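Search this site
Enter keyword Go

How to Use a Numbered-Ticket Line at a Busy Restaurant

Many lunch counters no longer keep a standing line. A machine or a tablet by the door issues a number, and parties are seated in number order. The steps below apply to most of these systems, including the ones at the Nimulton station arcade and the Parry Street noodle shops.

1. Check when ticketing starts. It often opens before the kitchen does. At the Tustia branch in the arcade, tickets start at 10:30 a.m. and the first seating is at 11.

2. Take one ticket per party. Enter the full number of diners, including children who need a seat. If the number changes later, tell the host. Do not take a second ticket.

3. Choose a seat type. The usual options are counter, table, or either. "Either" is normally the fastest choice for a party of two. Parties of five or more should choose table.

4. Keep the printed slip. It shows your number and, on newer machines, a short code for checking the line on your phone.

We use cookies to remember your settings. Accept | Manage

5. Estimate the wait. Subtract the number now being called from your own to get the parties ahead of you. Watch the display for ten minutes and note how many numbers pass. A 22-seat counter at lunch may call one party every 2 minutes, so 15 parties ahead means half an hour.

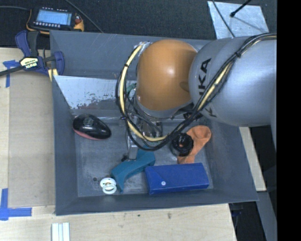
6. Return early. Plan to be back when five numbers remain. Groups ahead of you will drop out, and the display can jump several numbers at once.

7. Answer when called. Most places call a number twice and then skip it. A skipped ticket is usually held for a short time, but the rule differs by shop and is printed on the slip. At Jikine, a skipped party goes to the end of the line.

Notes

Tickets can run out. Some shops stop at 50 for the lunch service, and the machine then shows "closed" even though people are still waiting inside.

Large letters before the number (A, B, C) indicate seat type. A12 may be called before B9. Compare only numbers with the same letter.

Phone alerts are sent once. If the signal is poor in the building, stay within sight of the display.

Share 200 | Comments 2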